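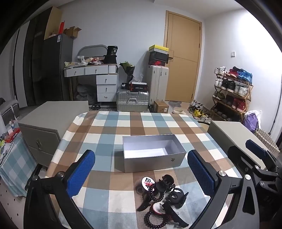

Search this site Enter keyword Go

Delter Software Group
Posted by Hubert Steiner, February

1/ The Delter software group has released version 2 of Dedevine, its planning and control stack for two-finger grippers. This thread summarizes what has changed for laboratories that already run the earlier version. Full release notes are in the repository.

2/ The principal change concerns sorting tasks: picking small personal items from a table and placing them in an open box. Hair clips, beaded elastics and flat cards are difficult for a planner that was written with rigid blocks in mind. Most of the work in this release was directed at such items.

3/ Grasp candidates are now scored in the frame of the fingers. The previous version scored them in the frame of the table, and small errors in the table estimate passed directly into the grasp. Users who calibrated around this problem should remove their offsets before upgrading.

4/ Patterned tablecloths remain a concern for perception. A plaid cloth has strong straight edges, and the old segmenter often joined them to the outline of a thin object. The new segmenter takes a short sequence of views as the gripper approaches and discards edges that stay in the plane of the table.

5/ The method has a cost. A card lying flat on the cloth has very little height, and it may be discarded along with the pattern. Dedevine now keeps a separate list of flat candidates and returns to them after the raised objects have been handled. The list can be inspected in the log viewer.

6/ Claw clips received their own treatment. A clip presents several narrow surfaces, and the old planner would choose whichever one scored highest in a single view. The planner now requires that a grasp remain acceptable in 5 consecutive views before the fingers are allowed to close.

7/ On beaded elastics: the controller no longer closes to a fixed width. It closes until resistance is detected, holds, and then lifts slowly. Laboratories with textured pads may find the default threshold too cautious. The parameter is documented under "contact" in the settings file.

8/ Placement has been simplified. For an open box, the planner fits the inner walls and selects a release point above the floor of the box, away from items already placed. If the far wall cannot be seen, the planner raises the gripper and looks again. It does not guess at the missing side.

9/ A word on rooms. Our evaluation set was drawn from ordinary furnished bedrooms, with wardrobes, suitcases, shoe racks and full dressing tables behind the work surface. The set contains 461 sorting sequences. Backgrounds were left as they were, and no cropping was applied before training.

10/ The background filter now uses reach. Anything outside the reachable volume is retained for localization but cannot be proposed as a target. In the earlier version, cosmetics on a distant desk were sometimes proposed as grasp targets, which delayed planning even though the motion was always refused.

11/ Tooling: the replay viewer, developed with colleagues at Nägeli, has been rebuilt. It shows the finger opening, the chosen grasp and the rejected grasps on one timeline. Please attach a replay file to any bug report. Reports without one take almost twice as long to resolve.

12/ Known issues. Dark clips that touch each other are still reported as a single object in some views. The Fasico driver does not yet support the new contact threshold and will fall back to fixed-width closing. A correction to the driver is in review.

13/ Configuration files from the previous version will load, with warnings. We recommend generating a new file and copying values across by hand - the section names have changed, and two of the old speed limits have been merged into one.

14/ Questions on installation should be sent through the issue tracker. Technical replies to this thread will be read by the group, and corrections will be added below as they are confirmed.

15/ Correction to post 7: the parameter is under "contact" only in the arm profile. In the hand-held profile it is found under "pads."

Comments

tmorrow_lab
Does the flat candidate list survive a restart? Ours came up empty after we reloaded the session.

Delter Software Group
It is held in memory only. Please open a request if saving it would be useful to you.

kestrel1910
Removed our offsets as advised in post 3 and the grasps are centered again. Thank you for the clear note.

p_anders
Is there a date for the Fasico driver? We would prefer to upgrade once.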